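Kusterach Hardwax Oil, Clear Satin, 765 mL

Code: KHO-765-CS
In stock at Valliseck. Usually leaves the warehouse the next working day.

A penetrating oil and wax finish for indoor timber. Suits tabletops, desks, benches, shelving, stair treads and bare timber toys. It soaks into the surface and cures there, so there is no thick film on top to chip or peel. A worn patch can be sanded and recoated without stripping the whole piece.

Clear Satin brings out the colour of the timber and leaves a low sheen. It will darken most species a little, about as much as wiping the bare wood with a damp cloth. Redder timbers such as jarrah and red gum go noticeably warmer. Pale timbers like hoop pine and Tasmanian oak will pick up a slight honey tone. If you want to keep a pale timber pale, order Clear Matt Natural, which has a small amount of white pigment in it.

Coverage

One tin covers 14 square metres in a single coat on sanded hardwood. Softwood and end grain drink more. Two coats are needed on anything that gets daily use. For a six-seat dining table, top and underside, one tin is plenty and you will have some left for touch-ups.

Before you start

Sand to 150 grit and stop there. Going finer closes the surface and the oil won't soak in properly. Vacuum, then wipe with a clean dry rag. Old varnish or polyurethane has to come off completely. Old wax has to come off too, and that takes white spirit as well as sanding.

Try it first on an offcut or the underside of the piece. Timber varies from board to board and the swatches on this site are only a guide.

Applying

Stir well with a flat stick. Do not shake the tin. Work on a section you can reach comfortably and put on a thin coat with a short-nap brush or a white pad, following the grain. Leave it for ten minutes, then wipe off everything that hasn't soaked in. Most of the complaints we get about sticky tables come down to oil left sitting on the surface.

Let the first coat dry overnight with a window open. Rub back lightly with a grey pad, dust off and put on the second coat the same way. In a cold shed allow a full extra day between coats.
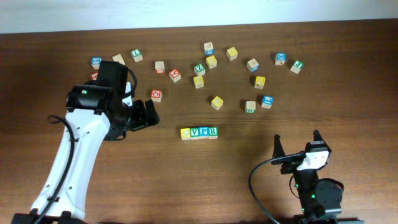

Light use is fine after two days. Keep water, tablecloths and hot dishes off for two weeks while the finish hardens. After that it will handle spilled tea, juice and most of what a family puts on a table, provided it gets wiped up the same day. It is not heatproof. Use a trivet under pots.

Looking after it

Wipe with a damp cloth and a drop of mild dish soap. Avoid spray cleaners with ammonia or bleach, and don't use silicone furniture polish, as nothing will stick over it later. Texta and crayon generally come off with a little white spirit on a rag. Test a corner first.

When the top starts to look dry, usually after a year or so on a kitchen table, clean it, let it dry and wipe on a very thin coat. The Zabala maintenance kit has a small bottle of the same oil, two pads and a cloth.

Safety

Rags soaked in this oil can heat up and catch fire by themselves. Lay them flat outside to dry, or put them in a metal bucket of water, before they go in the bin. Never leave them scrunched up. Keep the tin away from children and open flame. Wear gloves if you have sensitive skin. The safety data sheet can be downloaded from the Documents tab.

Details

Size: 765 mL
Sheen: satin
Clean-up: white spirit
Shelf life: two years unopened, six months once opened with the lid pressed down firmly
Use: indoor only
Price: $39.00 including GST

Goes with

Grokmont white pads, pack of five
Grokmont short-nap oil brush, 75 mm
Zabala maintenance kit, clear

Delivery and returns

This product is classed as flammable and goes by road only, so we can't send it by air or to a post office box. Unopened tins can be returned within 30 days. We can't take back opened tins, but if yours arrives dented or leaking, send us a photo and we will replace it.

Questions about a particular timber can go to Sawsan Salameh at the Valliseck counter, or use the contact form. Tell us the species if you know it and what was on the surface before.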